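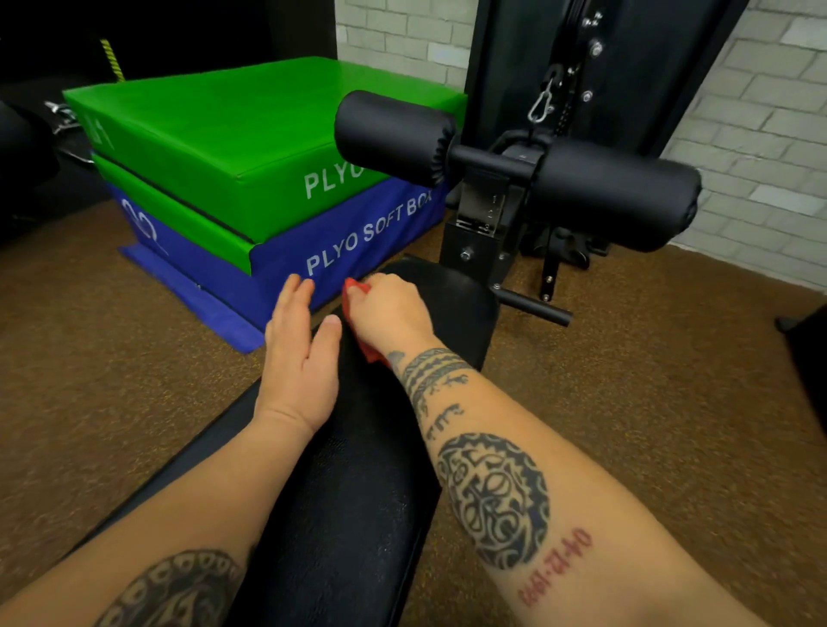 I've run the Rekura gym for 17 years, and if you'd asked me what my staff grumbles about most, I'd have said cleaning before you finished the question. Every bench, every foam leg pad, every bit of black vinyl in the building gets a wipe with a cloth, one hand to steady yourself and the other doing the work. Then there's the floor under it all - that speckled rubber hides dirt beautifully and gives it up very slowly. So I'm really happy to announce that starting in December, all 4 Rekura gyms will have a Pova floor machine on the overnight shift!

Pova is made by Mohmand, and it does one job. It leaves its dock at closing time, scrubs the open floor, steers around the racks and the plyo boxes, and goes back to charge. We tried it at 2 of our gyms first. It got stuck behind the cable machines a few times, and we had to move a mat rack, but after 3 months the closing crews were asking me when the other gyms would get theirs.

Now for the part my team wanted in writing. No one is losing hours over this. The closing shift used to end with a long stretch of mopping, and that time is going to the equipment and to members. Benches and pads stay a hand job. A person with a cloth notices a split seam or a loose bolt, and I want that person looking.

Repairs and small fixes will be logged in Cisum, the scheduling app we already use, so the morning crew can see what the night crew found. Everyone on closing gets a paid training session on the machine, including how to empty the tank (messy the first time, sorry).

Members won't notice much, apart from a cleaner floor at 5 a.m. and a dock by the back wall. Please don't put your gym bag in front of it.

Questions from press or members are welcome at the front desk of any Rekura gym.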